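6 May 2024
Test kitchen notebook, Platetti bench
Shortbread, butter temperature series, bakes 9 to 12

Carrying on from the last entry. Recipe fixed at the Tutari card: flour, butter, superfine sugar, salt, a spoonful of rice flour. The only variable is the butter temperature at the start of mixing. Bakes 9 and 10 used butter straight from the walk-in. Bakes 11 and 12 used butter left out until it read 64 °F in the middle of the block.

Dough weight per tray 304 g, pressed into the small square tins, docked with a fork, chilled 14 minutes before baking. Oven 2 for all four. Oven 1 still has the slow door switch and I don't trust its recovery after loading.

Bake 9. Dough crumbly, needed a lot of pressing at the corners. Color even. Clean snap, slightly sandy at the center. Edges good.

Bake 10. Same as 9 but with a hairline crack across the middle after cooling. Probably under-pressed. I scored it too late as well, the surface had already set.

Bake 11. Dough came together in under half the time. Smooth in the tin. Spread a little and lost the fork marks on one side. Flavor fine, texture closer to a sugar cookie than I want.

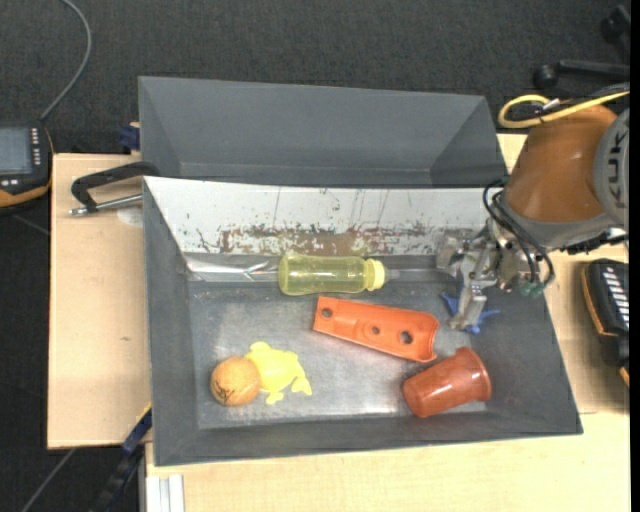 Bake 12. Repeat of 11 with the mixer stopped as soon as the dough clumped. Fork marks held better. Still softer than 9. Lok-yiu Lai tasted 9 and 12 blind and picked 9 for texture, 12 for flavor. I could not tell the flavors apart.

Mixer: the Hultora paddle leaves a ring of dry flour at the bottom of the bowl with cold butter. Scraped down twice on 9 and once on 10, so those two are not strictly comparable. From now on scrape down twice regardless of how it looks.

Salt: card says fine salt. The tub on the shelf was kosher and I used it for bake 8 before noticing. Bake 8 is struck from the table. If anyone is using my numbers from the earlier page, ignore that row.

Nishad flour is a new bag, opened for bake 9. Absorbed no differently as far as I can tell, but there is no liquid in this dough to show it up. Would see it sooner in the scones.

Storage check on bake 5 (plain tin, lid on, parchment between layers): still crisp at the edge, center gone a bit leathery. Threw out the rest.

Provisional setting: cold butter, cut into small cubes, rubbed in by hand to coarse crumbs first, then the paddle on low until it just holds when squeezed. Score right out of the oven while still soft, cut again along the same lines once cool.

To do
Repeat 9 with the two scrape-downs.
One tray at an in-between butter temperature, same chill.
Check the oven 2 probe against the hand thermometer before the next run.
Order superfine sugar, down to the last bag.
Lok-yiu wants a tray with the rice flour swapped for semolina. Fine, but after the repeats, and on its own page.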